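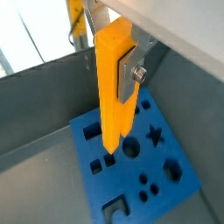
Wrist view, fork tip over the blue foam

wristwatcher_upa
Hi all, Urszula Pawlak here. My Bander planner keeps choosing the wrong hole, and I'd dearly love some ideas!

fateo_fan
Lovely setup! I'd blame the wrist calibration, myself.
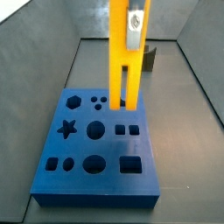

Fixed camera, fork near the back of the block

stunddale29
I have to disagree, friend. The fork hides part of the top from that side, so I'd fuse both views first. 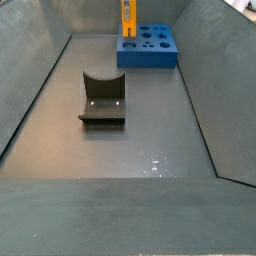 Re: Masking the fork

wristwatcher_upa
Good thought, thank you. I'll mask the yellow before matching shapes 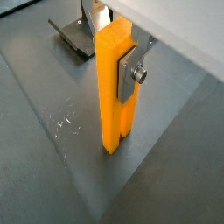 and keep the wrist view for the last 3 cm.

fateo_fan
Still calibration, but do post your logs!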